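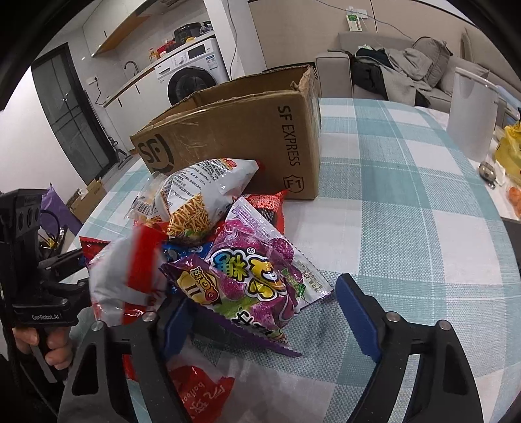

Florêncio Prata escreveu a perguntar se vale mesmo a pena ter um método para meter pacotes de guloseimas numa caixa de cartão, ou se não bastará virar tudo lá para dentro e sentar-se em cima. Basta, Florêncio. A humanidade fez isso durante gerações e continua cá. Mas quem já recebeu uma encomenda em que os palitos crocantes chegaram em pó sabe que há um preço a pagar, e costuma pagá-lo com uma colher.

O que se segue é o método que uso desde outubro, quando passei a mandar caixas de snacks para os sobrinhos. Serve também para arrumar a despensa, se tiver a caixa e lhe faltarem os sobrinhos.

O que é preciso

Uma caixa de cartão já usada. As novas são bonitas e custam dinheiro. Uma caixa que já viajou por estafeta, com os logótipos e as tiras de fita da vida anterior, dá perfeitamente conta do recado. Abas rasgadas não são problema se a caixa for ficar em casa; se for para enviar, leia o passo 5 antes de se entusiasmar.
Fita adesiva transparente, larga. Uso a Drurico, que tem o defeito de se colar a tudo e a virtude de se colar a tudo.
Uma mesa grande. Se tiver toalha, deixe-a estar – os pacotes escorregam menos e as migalhas ficam com onde morar.
Papel amarrotado.
Os snacks, naturalmente, e alguma força de carácter para não os abrir.

Passo 1. Tudo cá para fora

Ponha a caixa ao fundo da mesa e despeje os pacotes à frente dela. Faz um monte, o monte assusta, e é assim que deve ser. Com tudo à vista percebe-se logo que há três sacos da mesma coisa e que aquele vermelho brilhante, comprado num momento de fraqueza, continua sem ninguém que o queira.

Passo 2. Separar por fragilidade

A tentação é separar por cor, ou por doce e salgado. Resista. O que interessa à caixa é o que se parte. Faça estes grupos:

Insufláveis: os sacos cheios de ar, com palitos de massa frita, batatas e parentes. São grandes, leves e dramáticos.
Maciços: gomas, rebuçados, gelatinas com açúcar por fora. Um saco de gomas de uva aguenta quase tudo, incluindo os insufláveis todos em cima.
Miudezas: as saquetas pequenas, que parecem não ocupar espaço e depois ocupam o espaço inteiro.
Intrusos: tudo o que não se come. Há sempre um balão ou um brinquedo metido no meio das guloseimas, e convém dar por ele antes de uma criança pequena.

Se os rótulos estiverem numa língua que não lê, guie-se pelos desenhos e pelo tacto. Aperte com delicadeza. O que estala é frágil; o que cede e volta ao lugar é goma. Para alergias este sistema não vale nada, e aí é mesmo preciso traduzir a lista de ingredientes com o telemóvel.

Passo 3. Forrar e começar pelo pesado

Uma camada de papel no fundo. Depois os maciços, deitados, alternando o lado da costura para a pilha não ficar inclinada como um bolo feito por mim. Dois andares chegam. Se as gomas pedirem um terceiro, talvez o problema seja de outra natureza.

Passo 4. Miudezas de lado, insufláveis de pé

As saquetas entram nas frestas junto às paredes, na vertical, como livros. Os sacos de ar vão por último, também de pé e encostados uns aos outros, sem apertar. Não fure os sacos para lhes tirar o ar. Já me propuseram isto a sério. O ar é o que impede o conteúdo de virar farinha, e um saco furado amolece em poucos dias.

Sobrou espaço em cima? Papel. Faltou espaço? Coma um pacote. É o único passo em que o método admite improviso.

Passo 5. As abas

Se a caixa é para a despensa, dobre as abas para dentro: ganha-se uma borda mais firme e escondem-se os rasgões. Se é para o correio, um canto rasgado tem de levar reforço. Corte um pedaço de cartão um pouco maior do que a falha, ponha-o por dentro e passe fita dos dois lados, dando a volta à esquina. Tape também as etiquetas e os códigos antigos, ou a encomenda arrisca-se a fazer uma visita de saudade à morada anterior.

Feche com fita em H: uma tira ao longo da abertura central e uma em cada ponta. Abane a caixa. Um ligeiro farfalhar é aceitável. Se parecer uma maraca, abra e ponha mais papel.

Quanto tempo leva

Da última vez demorei 54 minutos, 6 dos quais à procura da ponta da fita. Com ajuda de crianças, conte 80 e menos pacotes no fim.

Uma nota sobre etiquetas

Colo na frente da caixa uma folha Bindedex com os prazos de validade, do mais próximo para o mais distante. Em casa, a lista cumpre-se durante uma semana. Depois alguém tira os palitos de massa, deixa lá o pacote vazio – bem direitinho, reconheça-se – e a folha passa a ser um documento histórico.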